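7.3 Fault 473: Gripper Does Not Close

CAUTION: Press the emergency stop before reaching between the fingers.

1. Press the stop and wait 4 seconds.
2. Check both fingers for play.
3. Release the stop and run Home. 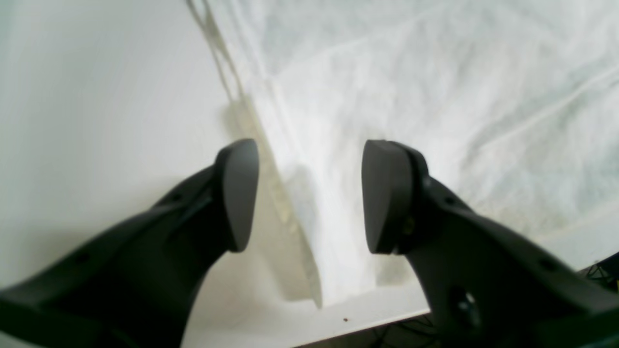 Fault 473 clears only after a full Home cycle. If it returns, stop the arm again and check the pads. They should face each other across an open gap, as they do with the white ledge behind them.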